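Blog > Everyday Life > Sleep

Learning to go to bed, again

February 6, 2018
10 min read

So I have become a person with a bedtime. I know! If you'd told me this back in college, when I was eating cereal at three in the morning and calling it dinner, I would have laughed at you. But I've been keeping to it since November, and several of you asked how it's going after I complained about my sleep in that post on the drafty apartment, so I'm finally writing it up.

First, some background for the newer readers. I've never been a good sleeper. My mother says I used to stand up in the crib and talk to the curtains. As an adult I mostly got away with it, and then we moved out to Zalldale and my commute turned into the 441 bus, which leaves at an hour I didn't know buses ran. I'd get to bed after midnight, lie there composing emails in my head, and then nod off on the bus with my forehead on the window. I missed my stop on Dow Street so often that the driver started calling it out extra loud (thank you, sir, and I'm sorry about the window).
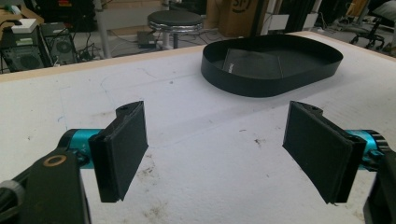 White tabletop, black pad, a bit of teal.

What got me started was a conversation with Hsin-yi Liao at work. She's one of those people who goes to bed at 10 and gets up without an alarm and is cheerful about it, and I'd always assumed she was born that way. Nope! She told me she'd been a wreck for most of her twenties and that what fixed it was boring. She picked a time and went to bed at it. Weekends too, and birthdays, and the night of the big game. I told her that sounded awful. She said it was, for a while.

I did what I always do, which is go shopping. I bought a Vornholm pillow that was on sale and that felt, once I got it home, like resting my head on a bag of flour. Then I bought a different pillow. Then blackout curtains, which I do love, although I hung them a little crooked and there's a stripe of streetlight that lands right across my shins. I drank the tea. I hate the tea. I'm told there are people who look forward to chamomile and I'd like to meet them and see what else is going on in their lives.

After all that spending I was still awake at one, reading reviews of humidifiers on my phone.
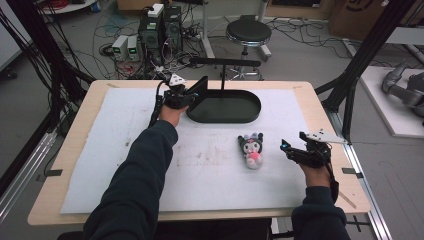

SLEEP / HABITS

The phone was the hard part, and I bet it is for you too. I charge it in the kitchen now. The first week I kept getting up to "get water" and standing there in my socks scrolling by the toaster. My husband came out once and just looked at me and went back to bed. What helped in the end was an old clock radio from my aunt, with the red numbers, so I had no excuse about needing the alarm. It buzzes like an angry wasp but it does get me up.

I also gave myself something dull to read. Kuo-hua Leung, who lives downstairs and has been talking me into things for years, lent me a history of the Jollton canal, and I mean this as a compliment: it is the best sleeping aid I've ever tried. I like it! I'm learning about locks and toll disputes. But I get two pages in and my eyes are closing, and at this rate he'll have his book back when we're both retired. He says to take my time, there's a sequel. 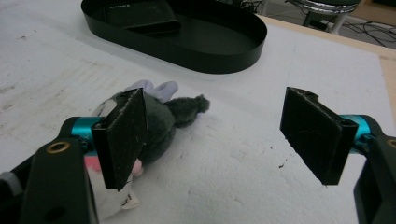
Napping is where I've been going back and forth. Everything I read says to skip naps if you have trouble at night, or at least to keep them short and early, and I was very strict with myself through the holidays. Then one gray Sunday-ish sort of afternoon I lay down on the couch for a minute with my coat still on and it was the nicest hour of the whole month. I went out flat on my side, exactly like that gray plush toy on the white surface, and I slept fine that night as well. So now I allow it when I've had a rough week. My rule is that it has to be on the couch and never in the bed, and the kitchen timer has to be on, and if I wake up grumpy I'm not allowed to talk about anything important until I've had a snack.

I have slipped, obviously. We had friends over in January and they stayed until very late and I was so happy and so loud, and then the next two nights were a mess. I used to take that as proof the whole thing was pointless and go back to the midnight cereal. This time I just got up at the usual hour, felt terrible on the bus, and went to bed when the clock said to. By the end of the week I was more or less back on track.

Other stuff I've noticed: I'm nicer in the mornings (this has been confirmed by the household). I eat breakfast. I've stopped buying the giant coffee and get the regular one, which I sip like a lady. I dream more, too, or I remember more of it, and my dreams are dull as dishwater. Last week I dreamed I was renewing my library card and the form kept asking for my shoe size.

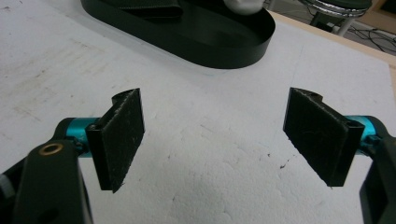
Little brass ring, black bracket.

Still to figure out is what to do when it's light out until late. Hsin-yi swears by keeping the same time all year and just closing the curtains on the sunset, and I don't know if I have it in me. I want to sit on the steps with a popsicle in July! If any of you have kept a bedtime going through a summer, leave me a comment and tell me how you did it. Pillow suggestions are welcome as well. The flour bag has gone to live on the porch chair.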